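Sorting the bathroom counter before the move, part 1. Posting this as I go so I have a record of it.
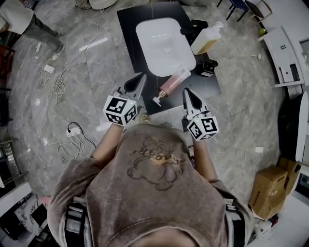 The plan is simple. Everything that lives around a sink gets pulled out, looked at, and either kept, used up, or thrown away. I did the kitchen the same way last month and it took 2 evenings. The bathroom should be shorter.

Rule one: work on the floor. A counter is too small for this and you end up stacking things on the toilet tank. I put a dark board down on the tile so small caps and labels show up against it.

Rule two: only sink things. Shower stuff is a different day. Medicine is a different day. If you mix them you will still be at it at midnight with a pile of cough drops in front of you.

The white rectangular basin is the kind that sits on top of the counter. I like the look. Cleaning behind one is a pain - there is a strip at the back where a sponge fits and a hand doesn't. The new place needs a vessel sink too, so I have been thinking about where things should go around it.

What I have worked out so far: the soap goes on the right. I am right-handed and I tried it on the left for a week and dripped across the basin every single time.

Pump bottles. A clear or see-through one is better than a solid one. You can tell what is left in it. I had a ceramic one from Gelora that looked great and was always empty when guests came over.

The pale yellow soap stays. It is the only one that doesn't dry my hands out in winter. I buy the big refill and top up the bottle, which works out cheaper even with shipping.

If you refill pump bottles, rinse them every second or third time. The straw gets a film on it. Warm water, pump it through until it runs clear, let it dry upside down overnight.

Also, pump bottles do not travel well. Twist the head down and lock it if it locks. If it doesn't, take the head off, put plastic wrap over the neck, and screw the head back on over the wrap. Then stand it in a bag anyway.

Tubes are easier. Anything in a tube with a cap can go in flat. A tube with a pump nozzle is somewhere in between. I treat those as pump bottles, after one emptied itself into a gym bag in May of last year.

Small bottles are where the clutter is. My count from the drawer was 14. I used two of them. The rest were samples, hotel bottles, and one hand lotion from Drerkumier that had separated into water and something like candle wax.

What I do with small bottles now: if I can't say what it's for without reading the label, it goes. If the label has worn off, it goes without discussion.

For the ones I keep, I put a strip of masking tape on the bottom with the month I opened it. On the bottom, so it doesn't look bad on the counter.

Someone asked about trays. I had a Mockus tray under the soap for a long time. It caught the drips, and then I had a tray of drips. I took it away and wipe the counter instead. It's one less thing to wash.

Someone else asked about the sink itself and whether I would buy a vessel sink again. Yes, with a taller faucet. If the spout is short the water hits the back wall of the bowl and you wash your hands with your knuckles against it.

Check the drain size before you order anything. Small round drains look neat and they empty slowly. A hair catcher that fits properly is worth looking for. The universal ones float.

Cost so far, for those who like numbers: the Wornine shelf I want for the new bathroom is 199 dollars. I am not buying it until I know what is going on it. Last time I bought the storage first and then filled it because it was there.

The rule for the new counter is soap, one lotion, toothbrush cup. Everything else goes behind a door.

A note on cords, because I got distracted by them. If you have a shaver or an electric toothbrush, put the charger in the same bag as the thing it charges. Do this before anything else gets packed. White cords all look the same once they are in a box together.

I label mine at the plug end with the same masking tape. Seven cords labeled so far and I still have one that fits nothing I own. It is staying in a drawer until the week of the move and then it's going to electronics recycling.

Empty pump bottles: the bottle can usually be recycled, the pump head often can't because of the spring. Check your local list. I keep one spare head, since they always break before the bottle does.

Next up is the cabinet under the sink. That one has the cleaning products in it, so I'll do it with the window open. I'll add to this thread when I get there - probably the weekend.

Last updated: 25 Apr 2023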